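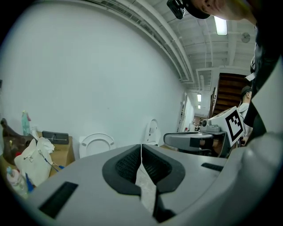

Our robotics club meets in the back half of a building in Rukham that used to sell flooring, and I joined it in the spring because my doctor said I should get out more. I had pictured soldering. I had pictured small wheeled things bumping into a skirting of plywood while retired engineers nodded. What the club had signed up for this year was the household round of a regional student-and-amateur competition, and out of the whole list of household chores our team drew the bathroom. So we have two white toilets against the long wall, past the cardboard box where everyone dumps their bags, and I have now spent more evenings with them than with some of my relatives.

The job is to teach a robot arm to deal with a toilet seat. Up, down, lid, seat, and then a wipe if we get that far, and we have not got that far. You teach it by doing it yourself, over and over, with a gripper in your hand, while the gripper watches. Then Kaede Matsuda feeds all of it to a computer overnight and the computer has opinions in the morning.

Kaede is 18 and the only one of us who understands the whole chain from one end to the other. She is also the team captain, on the grounds that she filled in the form. Her first address to us was, in full, "Please don't slam it."

Slamming, I should explain, is my natural style. I live alone and have never had any complaints. But if I drop a lid in the recordings, the robot learns that lids are for dropping, and at the competition there is a judge with a sound meter. Last year a team from Gidstead lost points for what the score sheet called "percussive closure." They were very good at everything else. They still get teased for it.

The things you learn about a toilet seat

I had assumed that a toilet seat was a simple object. It has a hinge and two positions. I was prepared to be bored by the second evening.

For one thing, the seat and the lid want to come up together, like a pair of teenagers at a party. Getting one without the other means going in from the side with one finger pad just under the rim of the lid and lifting as if you were turning a page in a library. Go in too deep and you take the seat too. Go in too shallow and you pinch air, with great confidence, and the lid stays where it is. I have pinched a great deal of air.

For another thing, you can't see what you're doing the way you normally would. The gripper sticks out past your hand, and you have to think about where its fingers are, and forget that you own perfectly good fingers of your own. Roland Tapley, who used to hang wallpaper and has forearms like bridge cables, found this maddening. He kept reaching out with his bare free hand to steady things. Every time he did it Kaede would say "hand," very quietly, and he would put it behind his back like a duke.

We do a lot of the work as a two-gripper job. One holds the seat by its edge while the other comes in low from the front, and the two people have to agree, without bumping, on who is moving. It is a bit like carrying a sofa downstairs with someone you met last week. Clive Haworth and I worked out a system of grunts. One grunt means going, two means stop. The system fell apart when he got a cold.

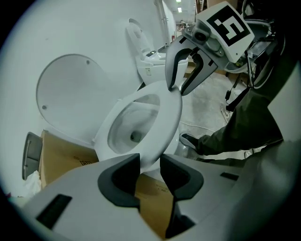 Where we are with the numbers

The target for the season is 2000 good recordings. Kaede wanted 3000, and there was a discussion, during which Roland pointed out that he has a knee. We settled on the lower figure and a promise that they'd be tidy.

"Good" is a word with a lot packed into it. A good recording starts from rest, does one thing, and ends. It does not include the operator sneezing, or answering a question from Lorraine Ellwood about whether anyone wants a ride home. It does not include second thoughts. I hadn't known how many second thoughts I have until I had to watch a month of them played back on Kaede's laptop. I go for the rim, I pause, I back off an inch, I go again. Kaede calls this "hover." She deletes my hovers without comment, and I can hear the key.

Gareth Catterall has the best deletion rate on the team. Gareth teaches driving, so he has spent his working life moving smoothly while frightened. He approaches the lid at an even speed, he takes it, he raises it, he lets it rest, he leaves. Watching him do it is weirdly restful. When the first version of the training ran on the practice arm over at Ashworth, where the college lets us borrow bench time in the evenings, you could see Gareth in it. The arm came in level and unhurried, took hold of the lid, and brought it up halfway.

Then it hovered.

It backed off an inch and went in again. Everybody looked at me. I have never before recognized one of my own personality flaws in a piece of machinery, and I'd like to say it made me reflect, but mostly I wanted it unplugged.

Villar and the other toilet

The real problem is that the competition won't tell you which toilet you'll get. There's a practice list, and on the night it could be anything on the list, plus one surprise. This is why we work with two different ones. The plain one has a seat that behaves itself. The other is the fancy sort with a control panel on the side, and the lid feels completely different in the gripper. Clive has named it Villar, after a hotel he and his wife once stayed at and couldn't afford. The plain one doesn't have a name. I feel bad about that sometimes.

Everything we know from the plain one is slightly wrong on Villar. The rim's a different shape, so the place where your gripper wants to go isn't there. The first few evenings we trained only on the plain one, got smug, tried the result on Villar, and watched the arm at Ashworth reach politely for a spot in the air a little way above the lid and close on it. It lifted nothing to the correct height. It lowered nothing, gently, without a sound. Full marks from the man with the meter, I suppose.

So now we switch.

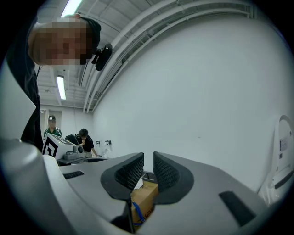
Five goes on the plain one, five on Villar, and swap operators after that so no toilet gets used to any one person. That last bit is Kaede's phrasing and she did not smile when she said it. We also shift where we stand, left side and right side, and Lorraine has introduced a rule that you have to walk away and come back between sets. She says people get into a groove. She used to run a typing pool and I believe she could tell from the noise alone which of us was coasting.

I've gotten better, for what it's worth. My hovers are down. I did a run last week where Kaede got all the way to the end and only said "okay," and I thought about it on the drive home. Roland's free hand has mostly stayed behind his back, though he did use it to catch the spray bottle once, and we all agreed that was a reasonable exception and deleted it anyway.

The hard part still to come is the wipe. Nobody has settled on how to hold the cloth. Gareth wants it folded in quarters, Clive thinks a sponge would be easier to grip, and Kaede has asked them both to take it outside. There's also the question of whether the wipe comes before the lid goes down or after, and it emerged that the five of us do not clean our bathrooms in the same order, and that feelings run quite high about it. Lorraine does hers top to bottom. I said I went by what looked worst and there was a silence.

My sister asked on the phone what I was doing with my evenings. I told her I was in a robotics club, and she was impressed, and asked what the robot did. I told her it was early days. She's coming to stay in March and she'll want to see it, so I have until then to either get the wipe working or bring her round to the idea gradually, starting with the lid.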